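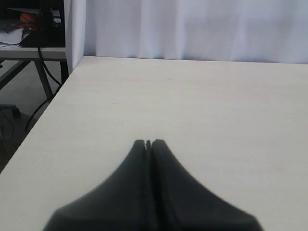
Nerys Watkins asked whether a tabletop task needs a die at all, when the same policy could be told the number in its prompt and graded on the move alone. We ran it both ways before deciding what to put in the kit. The version with the number given is still supplied as an option, but the die version is the default, and the results below are for the die version unless the text says otherwise.

Tillby Board Task Kit

The Tillby kit is a manipulation task for a single arm with a parallel gripper. The robot picks up a die, drops it in a bowl, reads the top face, and moves a playing piece forward along a printed track by that many squares. It was developed at Filwood in Broletville to test whether a learned policy can carry a number from one part of a task to the next. Most pick-and-place sets we used before this one could be finished by a policy that had learned a path and nothing else.

What the kit contains

Printed game sheet with start and finish squares (Chinese labels; a blank-label file is included)
Red cylindrical game piece
Small wooden die
Stainless steel bowl with rolled rim
Episode sheet and scoring guide
Download code for the demonstration set

The arm, gripper, cameras and table are not included.

Setting up

Lay the sheet flat on a plain, light-colored surface. It does not have to be square to the table, and we recommend turning it between sessions. The bowl goes beside the finish end, inside the arm's reach. Hang a plain curtain or board behind the table if there is anything moving in the background. A loose curtain works as long as it isn't touched during recording.

The policy takes two camera views, one from the wrist and one looking at the table from the front. Start each episode with the gripper closed and clear of the sheet. 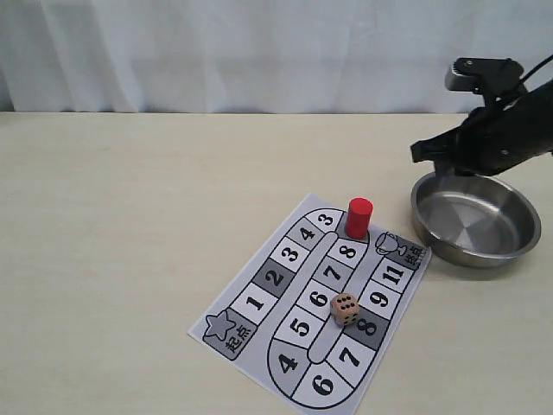
Photo: Filwood / Kemeys test bench

The squares are not numbered in simple order all the way around, and some numbers appear more than once. This is intentional. A policy that has learned to look for the printed numeral will stop on the wrong square, and the episode sheet has a column for that error. Score the move by squares advanced from where the piece was standing, whatever is printed on the square it lands on.

Method

The demonstration set has 2662 episodes, all teleoperated on the Kemeys bench. Each one is split into a die phase and a piece phase, with the die value entered by the operator at the split. Episodes where the die left the bowl, or where the piece fell over and could not be stood up again, are kept in a separate folder and are not used in training.

We trained two policies on the same data. The first gets images only. The second also predicts the die value at the end of the first phase and takes its own prediction as an input during the second. Both were tested over 115 episodes each, with the die value and the starting square drawn from the same list.
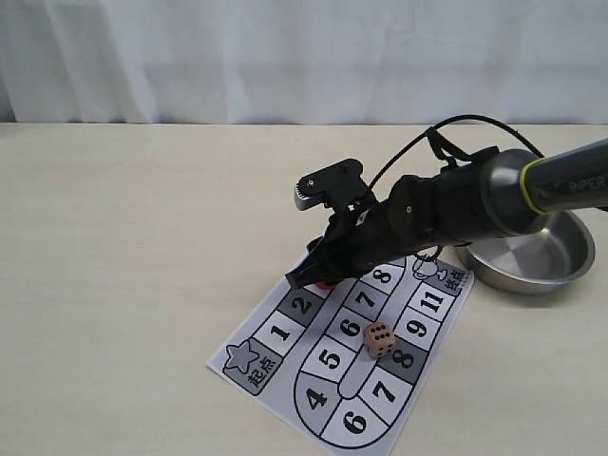 The second policy placed the piece on the right square more often. The gap was small for short moves along a straight lane and widened when the move went through one of the bends, where the image-only policy tended to stop early. Grasping was close to equal between them. Both had trouble when the gripper covered the piece in the front view, and most of the remaining placement errors in both logs start there.

With the number given in the prompt, the difference between the policies nearly disappears. That was our answer to the question at the top of the page, and it is why the die stayed in.

Limits

One bench, one gripper type, one lighting setup. We have not tested the kit with a suction tool. A piece placed on the line between squares is scored as a miss, which some labs may find strict. The scoring guide explains how to log these separately.

Replacement sheets and dice can be ordered singly. Orders received by Tuesday ship the same week.

Related items
Tillby Sheet Pack (blank labels)
Tillby Spare Pieces and Dice
Kemeys Wrist Camera Bracket
Scoring guide, download

We use cookies to remember your cart and to count page visits. Accept | Settings

Filwood, Broletville | Contact | Shipping and returns | © Filwood. All rights reserved. | Back to top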